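Inicio | Artículos | Índice | Ayuda

Lechuga

La lechuga (Lactuca sativa) es una planta herbácea de la familia de las asteráceas, cultivada por sus hojas – casi siempre consumidas crudas. 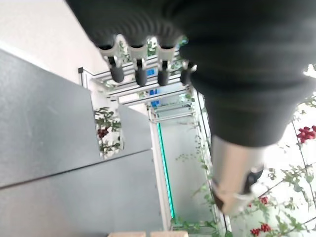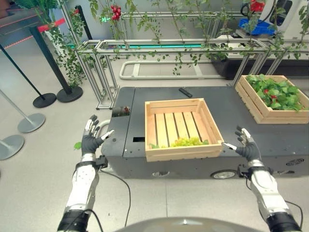
¿Por qué amarga la lechuga al espigar?
Al florecer aumenta el látex de tallos y hojas, rico en compuestos amargos.

Se siembra en semillero y se trasplanta con 4 hojas. Germina mal con calor intenso.

Última actualización: 3 oct 2019
Contacto | © Enciclopedia Lashari | Volver arriba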